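Open Day

Friday and the elevator at Kovano was out again so everybody came up the back stairs, coats on, out of breath. January. Jayanthi Rai held the door with her foot and handed out stickers. VISITOR. She wrote nobody's name on them, no time.

"Is it loud?" a boy asked her.

"No. It's kind of boring, sorry."

He looked pleased anyway.

Yamuna had been up since four. Coffee, then the bus, then the long walk past the Skikville depot with the wind in her teeth, saying her lines. Welcome. My name is Yamuna Sundaram. I work on the hand. She had eleven lines and by the depot gate she'd lost 2 of them. By the stairs, another one.

Mohandas Varma had told her keep it under 10 minutes. Mohandas had also told her the man from Gola was coming, the one with the money, and then gone off to find chairs and not come back.

So. Eleven lines, minus three.

"Welcome," she said. Faces. Wet collars, a baby, two old men who had come for the sandwiches. At the back a tall person in a good coat, arms folded. That would be Gola. "My name is Yamuna."

Then nothing. Just gone. The heater ticked.

Milagros Giraldo was at the desk already, thank God, one palm down on the green plate like you'd calm a dog. She didn't look up. "Tell them what it's going to do," she said, low.

"It's going to pick up a brick."

Somebody laughed. Not meanly.

"One brick," Yamuna said. "It has dropped that brick 400 times. I wrote them all down. I have a notebook." This was not in the lines. "I was going to tell you about the fingers and how they're made but I think you should just watch it."

They came in closer. The boy from the stairs got through under everybody's elbows and stood with his chin almost on his zipper, staring. The hand was out over the bricks. Curled. It looked like it was trying to remember something.

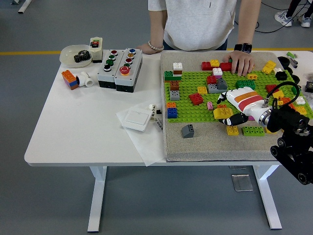 Milagros at the plate, the hand over the bricks.

"Why's there sand?" the boy said.

"So it's harder."

"Why do you want it harder?"

She opened her mouth. It was a fair question – it was the question her mother asked on the phone every Sunday, in other words. Subbarao Unnithan, who had built half the arm and never came to these things, had come to this one. He was leaning on the wall behind the two old men. He raised his eyebrows at her. Go on then.

"Because your kitchen isn't flat either," she said. "My grandmother's floor was dirt. I dropped a lot of stuff on it. I want it to work there."

The tall coat unfolded its arms.

"Ready?" Milagros said.

"Wait," said the boy. "Does it have a name?"

"Lobo," Yamuna said, and heard Subbarao groan, becuase they had agreed, all of them, at a meeting, that it did not have a name.

"Hi Lobo," the boy said.

The baby started up. The door banged downstairs, chairs probably, Mohandas finally. Milagros kept her hand where it was. Yamuna found the key without looking, and pressed it.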